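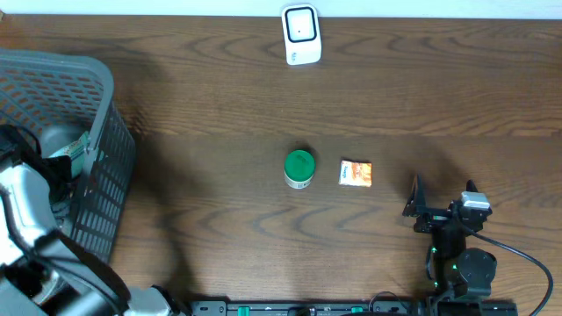
The table mid-sort, with the gray basket on the left and a couple of small things still out.

The Basket and the Table: your questions about small-stuff sorting

Print this page | E-mail this page

Reading time: 5 minutes

I wrote a short post in March about how I deal with all the little odds and ends that pile up in our house, and I've been answering the same e-mails ever since (which I love, please keep writing!). So I've put the answers in one place. If yours isn't covered, the address is at the bottom.

What is the basket and table thing, in one breath?

Everything small that has drifted onto shelves, windowsills and the top of the fridge goes into one basket. I carry the basket to the table, take out a few things at a time, decide where each one lives, and put it there. When the basket is empty I'm done. That's the whole method, and I've been doing it long enough that my hands mostly do it without me.

Why a plastic basket and not a nice box?

I tried a nice box! It had a lid, and the lid was the problem, because I closed it and didn't open it again until we moved apartments. A laundry-style basket with holes in the sides is a bit ugly and you can see that there's stuff in it, so it nags at you. It also has a thick rim that's easy to grab with one hand while you hold a door with the other. Mine is gray. Get whatever color you like.

How big should it be?

Big enough for a week of clutter and small enough that you can still lift it when it's full. If you have to drag it, you've bought a laundry basket for actual laundry.

Does it have to be a wooden table?

Nope. I like ours because the grain is dark and wavy and pale things show up well on it, so I don't lose a little white packet the way I used to on our old white counter. Rajitha Miah wrote to tell me she uses the floor and a bath towel, and she says it works great until the dog comes in.

How many things do you take out at once?

Two. I used to tip the whole basket out, and then I'd get hungry or the phone would ring and we'd be eating dinner around a heap of batteries. With two things in front of me I can stop whenever I want. Sometimes a third thing sits at the back of the table because I can't decide about it, and I allow that, but only one.

What do you do with little tubs and containers?

Read the label first, then look at the lid. I like a bright lid, like the green one on the short round container in the photo, since I can spot it from across the room. If the label's gone and I can't tell what's in there, it goes, unless it might be something that shouldn't go in the regular trash, in which case it waits on a high shelf until I can check with the city.

Our spice tubs and our craft tubs used to share a drawer. Please don't do this. I once put a good spoonful of fine glitter in a rice pudding.

And flat packets?

Oh, packets. They slide under everything! I stand them up like file cards in an old bread tin, front side facing me, with the opened ones at the back, folded over and clipped. If a packet is too floppy to stand, I put two together. Darius Ardeleanu asked whether he should decant everything into jars, and my answer is only if you enjoy washing jars.

Where do small gadgets and plastic devices go?

Gadgets get their own shelf, standing up if they'll stand. I used to lay them flat, and they ended up buried under takeout menus in no time. Anything with a cable gets a scrap of masking tape around the cable with the name of the thing written on it. My handwriting is awful and it still helps.

If I don't know what a gadget is for, I ask everybody in the house by dinnertime. If they don't know either, it goes in an envelope marked "mystery" and I look again in six months. I have thrown out precisely one thing I later needed (it was the garage remote, and yes, I heard about it).

My kids dump toys in the basket. Help?

Mine too. I take the toys out first and put them on the stairs, where they belong to whoever trips on them. Delia Mihăilă has a separate bucket for toys, and she swears by it, but I know myself and a second container would just be a second place to lose things.

How long does it take?

A full basket takes me the length of one podcast, with a coffee. If I've skipped a couple of weeks, it's a long podcast.

Do you ever just give up?

Sure! I push the basket under the table and go to bed. It's still there in the morning.

Can I print this for my class or club?

Go ahead, there's a print link at the top. Veronica Toma asked if she could translate it for her neighbors and I was thrilled. Just leave my name on it and send me a copy.

Where did you get that exact basket?

I wish I knew. It came with the apartment, along with a broken blind and a really good can opener.

Questions or corrections? Contact Ovidiu Husar | © Ovidiu Husar | Back to top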